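Recording the Lindgren album: speaker notes
Noboru Ishida, Wed 8 July 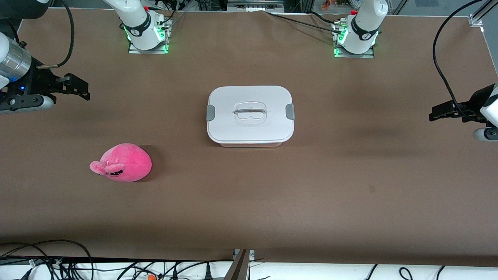
Slide 1. White storage container with gray clips, pink plush toy to the lower left.

Start with the band. Lindgren are a four-piece from Plulholm, and this is their second album with me producing. Play the first 30 seconds of "Ledero" before saying anything else. Let it run into the vocal.

Demos. They sent me a folder with 239 files in it, mostly phone recordings. I listened to all of them over two weeks in June. A lot were the same riff at different speeds. We kept eleven. Mention that the opening track is still the phone guitar, doubled with a clean take.

Drums. We used 3 microphones for most of the record: kick, overhead, and one out in the hallway with the door open. The hallway mic is the loud one in the choruses. Play verse and chorus of "Short Bridge" with it muted, then with it in.

Vocals. Sung in the control room with the speakers on low. There is bleed on every take. Tiltix, the label, asked for a cleaner version of the single. We made one, and they went with the original.

Sequencing. Side A was settled early. Side B changed up to the day of the cut. The slow song moved from last to second to last, and the fade on it got longer.

If time is short, skip sequencing and go to questions. Someone will ask about tape. Only the bass and the organ went to tape.

Leave "Ledero" playing at low volume while people come up to the desk.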